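Week 2: colour and how we see it next to other colours

Hello again! I've typed these up from what I said in the session, plus a few bits I forgot to say because we ran over (sorry, those of you with a bus to Flosdale).

We started with contrast. My main point was that your eye doesn't measure colour, it compares. Put a grey square on black and it looks pale, put the same grey on white and it goes murky. Paint shops know this very well, and it's why a tester pot that looked lovely on the card can look dreadful once it's up in the hall. Warm, strong colours tend to come forward, and browns and greys sit back and let them.

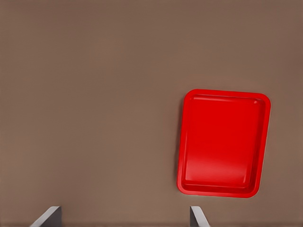
Backgrounds and what they do

Jae-hoon Kang asked whether a "neutral" background is ever really neutral. Good question, and I gave a rather waffly answer, so let me try again. Every neutral leans somewhere. Most browns lean towards orange, and that means blues and greens placed on them get a bit of a push. If you stare at the brown for a while and then look at a white wall, you may get a faint bluish ghost.

I did this with the Ciltico paper pack last June and half the room thought I'd swapped the sheets!

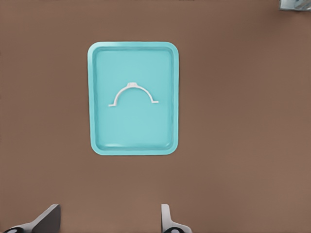
The push is weaker when there's a gap or a dark line between the two colours, so do try both ways when you make your swatches. Keep the patches big - mine are around 80 mm across - and look at them in daylight first, then under a lamp.

For next time, please bring 2 swatches on different grounds and a few lines about what changed. Read the Nnaji chapter on afterimages if you can get hold of it. The Skellus handout is fine too, just skip the bit on printing inks, we'll get to those after the break.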